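Small Parts Swap Fills the Garkura Hall on Friday Night
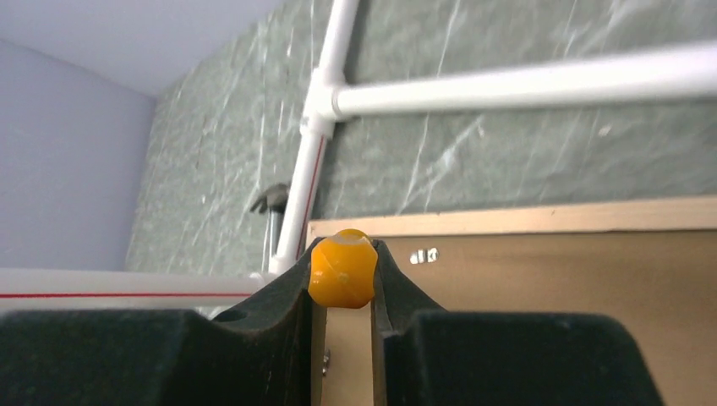 Page last changed: Friday, 4:40 p.m.

I went to the small parts swap at the Garkura hall meaning to stay for half an hour, and I was still there when they started stacking the chairs! If you've never been, it's an evening for anybody with a drawer full of little odds and ends: beads, buttons, game pieces, knobs off old radios, the foot that fell off something in April and might still be needed. You bring yours, you look through everybody else's, and you go home with a pocketful of things you didn't know you wanted.

The sorting trays were my favorite part of it. They're flat and brown with a pale wood rim, and you'd be surprised how much easier it is to look at small stuff when it's laid out on a plain color (my own kitchen table has a flowered cloth on it and I lose things on there daily). A bright orange piece shows up from across the room. The little silvery ones take more patience, and you find yourself leaning in until your nose is nearly on the tray.

Dirk Schouten runs the swap and does most of the carrying too. He told me that 2,015 pieces were signed in by eight o'clock, up from nearly 600 the first time, when it was held in the back of the Zadel bakery and everyone smelled of cinnamon afterward. I believe the number. There was a line at the sign-in table all the way to the coat rack, and one family had brought their pieces in a cake tin with the lid taped on.

Swapping is one for one, and size doesn't count. I gave up a brass hinge for a glass bead and felt fine about it, then spent ten minutes trying to get the hinge back (no luck, it had already gone to a man fixing a jewelry box). Anything left over at the end goes into the Mutosico boxes, which get sent out to the art rooms at both schools.

A few people asked me about parking. The Sundqvist lot has 58 spaces and it was full before seven, so come on foot if you can, or use the street behind the hall. Bring your pieces in something with a lid. Dirk would also like his tweezers back, the long pair with the bent tip, and you can leave them at the hall office any morning before noon.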